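The arm that came in a shoebox

Kilura says its tabletop robot kit will teach anyone the basics of automation in a weekend. Bonifacio Cuesta spent a good deal longer with one.

The pitch is easy to like. For $446 you get a desktop robot arm, a power supply, a bag of screws, a set of foam-packed servos and a login to an online course. You bolt it together on Saturday, the website says, and by Sunday night it is sorting objects "with confidence." Nowhere does the website say whose.

I have been writing about hobby kits long enough to be wary of any product that promises a weekend. The Kilura arrived in a carton the size of a boot box, and the first thing I took out was a card apologizing for the manual, which had been replaced by a newer one online. The newer one had a different number of steps and, in two places, a different order for them. I followed the newer one until it told me to fasten a bracket I had already closed up inside the shoulder. Then I went back to the card.

Assembly ate both days. The servos are decent for the money and the brackets line up if you don't overtighten the first row of screws. But the cables are thin, there are a lot of them, and the kit includes no clips, ties or sleeves. If you want the wiring to stay out of the way of the moving parts, you buy your own. A cable kit is listed in the store as an accessory, next to a carrying case and a mug.

Software was next. Kilura's control app, called Lüthi, runs in a browser and looks very good. It has a dark mode. It also lost contact with the arm whenever my laptop went to sleep, and each time that meant a new calibration, during which you push the joints by hand to their limits and click a button at every stop. You get quick at it.

The course is better than the app. The lessons are short, the teacher doesn't shout, and the explanation of why a gripper closes before it lifts is the clearest I have come across. Where it goes wrong is in the leap between lessons. One unit has you moving a single joint with a slider. The next assumes you can record a full pick-and-place routine, name it, chain it to another and play them back in sequence.

That routine is the heart of what Kilura is selling. In the promotional video, a similar arm clears a cluttered desk while a child eats cereal. In the course, the job is blocks and colored paper, and I have nothing against that. Blocks are a fair test. They are light, they have flat sides, and they stay where you put them. My complaint is with anyone who watches an arm handle blocks and concludes it can handle the rest of the house.

I took that complaint to Ebenezer Antwi, who runs evening classes in electronics at a workshop called Flulen and has put the Kilura in front of two groups of adult beginners. He is fonder of it than I am.

"People want to see something move," he said. "With most kits they spend the whole term on theory and go home. This one moves on the first night, and then they're willing to put up with the theory."

Does it do what the box says? He took a while over that. "It does what the box says if you don't read the box too closely."
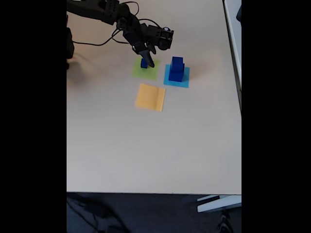
Blocks and colored squares: the gripper over the green sheet, with a two-block stack on the blue one.

Antwi's students work through stacking exercises like this one before they write any code, and he thinks the order is right. He also tapes down the paper and marks the table where the base should go, two things the course never mentions. Shift the base by a finger's width and a saved routine will reach for a block that is no longer there. The arm has no camera and no way of knowing. A vision add-on is promised, for $280, and the product page has been promising it since I first looked.

There is competition. The Rorard arm costs more, comes assembled and has a metal base heavy enough to stay put. It also has a worse course, hardly any community and a gripper I didn't care for. If I were buying for a classroom I would still lean that way, and put the teaching together myself.

For a patient adult with a spare table, the Kilura is a reasonable buy at a sale price. At full price I would wait for version 3 of the app, which the company says is coming, and for a manual that agrees with itself. Mine is back in its carton. The bracket in the shoulder is still loose.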